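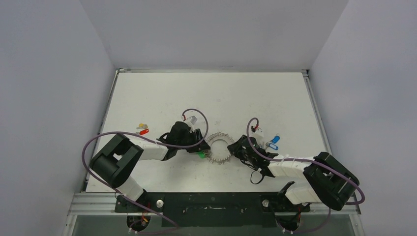

House rules for arms that share a table

Bench robotics, 26/05/2023

Two arms, one table, a set of key tags and no agreed rulebook. That is where most small labs were when the Bitura guide started going round last July, first as a stapled handout, then as a PDF with three different page ones. It is still a draft. People follow it anyway.

The big safety standards were written with factory cells in mind. Fences, light curtains, lockout. Useful stuff, but thin on the daily questions of a benchtop pair – who parks where, how the cables run, what gets written down when a grip slips. Bitura fills that gap in 18 rules, most of them one line long.

Cables get the longest section. Leave enough slack for full wrist travel, then run the arm through its whole range by hand with power off. Look for loops that reach past the base plate. Wikby's shop went through its own stations after reading that page and rewrote the checklist the same afternoon. Took 37 minutes a station. Now it takes less, they say, but they still do it every shift.

Speed is the part people argue over. The draft caps shared-zone moves at 80 mm a second when both grippers are working one object. Zaltel wanted 100 and has said so, loudly, in every round of comments. Their case: slow moves make operators bored, and bored operators skip steps. Fair enough. The cap stayed.

Then the object itself. Metal rings, keys on split rings, anything with a hole in the middle – the guide treats these as snag items. One arm holds, the other approaches. Niether pulls until both grips are confirmed. 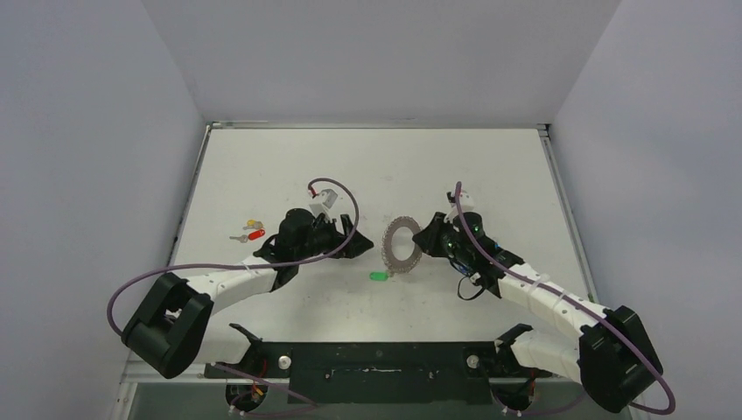

What goes in the log

Start state, end state, every stop. Policarpio's template adds a line for loose items left on the table, and that line has made it into the new draft word for word. Tags and keys that aren't part of the task count as loose items. So do screws, so do pens.

Failed runs stay in the log. Plenty of shops delete them, wich makes the numbers look great and the next failure harder to trace. The draft says keep everything for 100 days. Wikby keeps it longer.

Comments close in July. Send them to the Bitura desk, with the rule number in the subject line please.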